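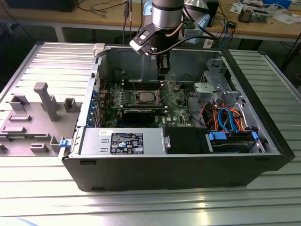 Desktop tower on the bench, side panel off.

Movie has a character who is obviously me. Is a $607 "takedown package" worth anything?

Posted in Film, TV and the Law

I worked in the billing office at Clorkholm until it went under. If you don't live in our part of the state you won't have heard of it. There was a fraud case, two of the owners pleaded guilty, and I was a witness. I was never charged with anything and never accused of anything.

Now Sosus has a movie coming called The Landari Account. They changed the company's name and moved it to another state, but it's Clorkholm. The trailer has a woman in the billing office with a gray braid and a bad hip (I have both) feeding paper into a shredder while the music goes low. I never shredded a thing. The clip has 1,459 comments under it and a few are from people in my town who think they know who she is.

I found a website that sells a "takedown package" for $607. They say a lawyer will "review" my story, send a cease and desist letter to the streaming service, and that in most cases the movie is "paused or edited before release." I asked what "most cases" meant and got the same paragraph back with my first name pasted in it. So I have my doubts, but the release is in February and I don't have a better idea.

Can a movie be stopped before it comes out? Does the "inspired by real events" line at the start protect them from everything? And is this package worth anything at all?

- braidandahip

secondreel

I'd keep the $607.

I'm not a lawyer. I did clearance work for a production company for 11 years, which means I was one of the people who opened letters like the one you're thinking of buying. They went to our lawyer and to the insurance company, and somebody wrote back politely saying we took the concerns seriously and disagreed. I never saw a release pulled over a form letter. Twice I saw a small change made after a letter, and both times it came from a lawyer who had watched the footage and pointed at one specific false thing.

On stopping it: US courts really don't like blocking speech before it happens. It's called prior restraint. Even people with expensive lawyers and a decent claim usually get told to wait and sue for money afterward. Anyone who tells you a pause is likely had better show you cases, with names and courts you can look up.

On "inspired by real events": that line is weaker than studios act like it is. A disclaimer helps them but it isn't a magic shield. If viewers who know you would reasonably take the character to be you, and would take the shredding as something that really happened, changing the name doesn't end the argument. But you'd have to show both parts. How many people worked in that office? If it was a big staff and she's stitched together from several of them, they'll say she's a composite, and they might be right.

I'd also be careful about judging from a trailer. Trailers are cut to make everyone look guilty. For all you know she's shredding old menus and turns out to be the hero of the last half hour. I wouldn't bet on it, but you don't know yet.

What I'd do now: save the trailer and the comments with dates showing. Write down who has said they recognize you. Then pay for one hour with a defamation or media lawyer in your own state, and bring your witness paperwork. Ask about the filing deadline first thing. In a lot of states it's one year, in others it's two or three, and it generally starts when the thing is published. Ask about anti-SLAPP too. In some states, if you sue over something like this and lose early, you can end up paying the other side's legal fees. I notice the package people didn't mention that to you.

Metwally_matinee

Just sue them!! These companies have billions and they settle everything to avoid bad press. My cousin's neighbor was in the background of a reality show and got a check. Also you own your own likeness so they needed your permission to use the braid.

secondreel

Replying to the above - please don't act on that one. Being filmed without a release is a different problem from a scripted character played by an actress. And likeness rights mostly deal with ads and merchandise. Courts have generally given movies about real events a lot of room there. Nobody owns a braid.

braidandahip

Thanks. There were 36 of us at the end, but only four in billing, and I'm the only one who testified, so I don't love the composite theory. I take the point about the trailer though.

I wrote to the package people again and asked which state their lawyer is licensed in. They answered with a discount code.

I have a call with the county bar's referral line on Thursday. I've saved the trailer and as many of the comments as I could stand to read. Will post what they tell me about the deadline.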